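Workshop gallery: the small parts bench

Photos and notes by Hanne Vainio

A page from the assembly room at Etitz, where small electronic units are put together before they go out to the Villalobos warehouse. The notes cover the bench side of the work, mostly trays, plates and holders. Larger prints are on the wall by the stairs.

The room

The assembly room is on the ground floor and has windows on one side only. The benches were moved here from the old building in November. There are more parts in storage than there is shelf space, so the drawers are labeled by order number and the overflow goes in the corridor. Drawer 2803 is the one most people ask for – it holds spare clips and short screws.

The Ostasano order

Ostasano orders come in lots of 370. Each lot gets its own paper sheet, and the sheet stays with the parts until the last one is packed. The biggest run so far was 2000 units, which took up the long bench and part of the next one.

Trays go back to the rack at the end of a shift. A full tray carries 40 parts and is light enough to move with one hand, but the older ones bend in the middle and should be held from both ends.

The fixture plate 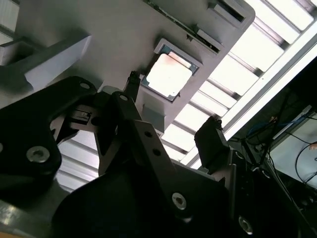 Fixture plates keep the parts of a job in one place while it is being put together. The first ones we used were flat boards with tape on them, and pieces slid whenever someone leaned on the bench. On this gray plate the square component sits at an angle, with a raised L-shaped lip along its upper side and around the top corner. The long narrow slot and the shorter slotted holder are up past it. Smooth matte surfaces like this one get wiped with a dry cloth – no sprays.

Next on this page

Pictures of the packing table and the Ludum sample boxes will be added when the prints are back. Older galleries are listed by room in the menu.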